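About Grindano

Home / The School / About us

Grindano is a small school for mending, altering and caring for clothes. We are in Plellevico, in the old part of the town, on the first floor of a building which was before a shop for gloves and umbrellas. The sign of the umbrella shop is still above the street door and we have decided to keep it, so please do not walk past when you come for the first time. Our own sign is smaller and it is next to the bell.

We teach adults and young people from the age of 14. Most of them have never used a sewing machine. Some have used one for many years and wish to lose a bad habit, for example pulling the cloth from behind, which bends the needle. Both kinds of learner sit in the same room and this works well.

How we started

The school began as an evening course in a kitchen. The founder had worked for a long time in a factory for men's shirts and, when the factory closed, was asked by the neighbours to shorten trousers, change zips and save the elbows of pullovers. After some winters there were so many trousers in the flat that it was not possible to use the dining table. It was then proposed to the neighbours that they learn to do it by themselves. Five of them came. The fee was paid in thread, in coffee and in one case in firewood.

From the kitchen the course moved to the back room of the library, and from the library to where we are now. We took with us the long cutting table, which had to be brought in through the window because of the turn in the stairs. It will not go out again, therefore we expect to stay.

The name Grindano is not a family name, as many people suppose. It is how the oldest people in this quarter call the narrow path between the wash-house and the river. The path is now a car park, but the word was too good to lose.

What we teach

The first course is called Foundations and it lasts ten evenings. You learn to thread the machine, to choose a needle, to sew a straight seam and to unpick it without harm to the cloth. Unpicking takes one full evening. Learners are sometimes disappointed when they read this in the programme, and it is very often the evening they speak about later.

The second course is Mending by Hand. There we do darning, patches from the inside and from the outside, buttons with and without a shank, and the repair of a pocket that has opened at the corner. We also teach the ladder stitch, which closes a lining from the right side and leaves nothing to see. For this course you do not need a machine at home.

Altering is for those who have finished Foundations or who can show us a piece of work of the same level. We take in and let out, we shorten sleeves from the cuff and from the shoulder, and we replace zips in trousers, skirts and light jackets. We do not teach the altering of leather. We tried it during one season and our machines are not strong enough.

Care of Clothes is a short course of four evenings and the only one where nobody sews. The subject is everything that happens between two wearings: how to read a care label, how to treat a stain before it meets warm water, which fibres may be hung and which must lie flat, how to press a collar, and how to keep wool through the summer without moths. It was first an additional hour at the end of Foundations. The learners had so many questions that the hour was never enough.
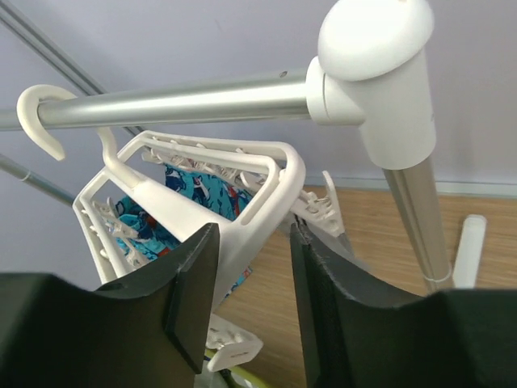 White plastic drying hanger and metal bar. Care of Clothes course.

Since last year there is also a course in knitting repair, given with the spinning mill in Nallier. The mill sends us ends of yarn in colours that are no longer in its catalogue, and these are very useful, as old pullovers are also in colours that are in no catalogue. Once in each course we go to Nallier by the morning bus and see the carding and the dyeing. Please bring closed shoes for this visit and something to eat. There is a fountain but no café.

How the lessons are

A group has never more people than there are machines. The teacher shows the step once for all, and then goes from table to table. You work on your own clothes from the third evening. Before this we use pieces of cotton from the box under the window, since it is easier to be brave with a cloth which belongs to no one.

We do not give marks. At the end of a course you receive a small book with samples which you have sewn yourself, each one on its own page, with the name of the stitch and your notes. Many of our former learners still open it when they have a difficult repair. We ask you to write the notes in your own language, whichever it is. The teachers speak between them four languages and the rest is done with the hands.

If you miss an evening, you may come to the open workshop on Thursday and do the step there. You do not have to inform us before, but it is polite to bring back the instruction sheet if you have taken the last one.

The repair library

Along the north wall we keep what we call the repair library. It contains 4,000 buttons, sorted first by number of holes and then by colour, and 600 reels of thread. We know the numbers because the learners of the winter course made an inventory, and they did it with great seriousness. Anybody who is inscribed in a course may take what is needed for a repair. If you take a button, you are asked to leave another one. It does not have to be of the same beauty.

There are books also. The oldest is a manual for household linen with drawings of every hem, and it may be read only at the table. The others can be borrowed for 30 days. We have patterns too, but they are not in good order at the moment and we ask for your patience.

The Mthembu Room

Our second room is smaller and it looks on the courtyard. It is called the Mthembu Room, after the tailor's workshop Mthembu, which was for many years on the other side of the same courtyard. When the workshop closed, the family gave us its pressing table, two tailor's hams and a very heavy iron that we use only as a weight. The room is used for pressing and for fittings, and on Saturdays for the young people's group. It has the best light of the house in the morning and almost none after four o'clock, so fittings are made early in the day.

Who teaches here

Our teachers come from the trade. One has made costumes for the theatre, one has worked in a hotel linen room, and two learned in the same shirt factory as the founder and do not agree to this day on the right way to set a collar. You will hear both opinions. We ask every new teacher to follow the Foundations course as a learner before giving it, also those with a long experience, so that they know how the evenings fit together.

What we believe

We are sometimes asked if the school is against new clothes. It is not. A good new coat is a fine thing to have, and we like to see one. We only wish that people look inside it before they pay: at the seam allowance, at the lining, at how the buttons are attached. A garment which can be opened and closed again will live longer, and you will be able to help it.

We also do not think that every repair must be invisible. A darn in a different colour can be very nice on a working jacket. On a dark suit for a wedding perhaps less. The choice is with the person who wears it, and the teacher will keep his or her opinion until asked.

Fees and places

The fee includes thread, needles, practice cloth and the use of the machines. Bring your own scissors if you like them; if not, there are some here. Please never cut paper with the ones that have a red ribbon.

For each course we keep places at a reduced fee for students, people without work and people who are new in Plellevico. You ask for it by making a cross on the form. No document is required. The fee can also be paid in two parts, the first at the start and the second in the middle of the course.

The autumn courses open for registration in August and the spring courses in November. Foundations is full quickly, the others less so. If there is no place we write your name on the waiting list, and we do really call the people who are on it.

Visiting us

The entrance is under the umbrella sign, first floor, the door on the left. There are stairs and, unfortunately, no lift. If stairs are difficult for you, tell us, as we give Mending by Hand once a year in the library, where everything is on the ground floor. Bicycles may stand in the courtyard on the side of the fig tree. The other side belongs to the neighbours, and they need it for their van.

You may visit during the open workshop without appointment. Come with something that has a hole.

Courses and dates
Registration form
How to find us
Contact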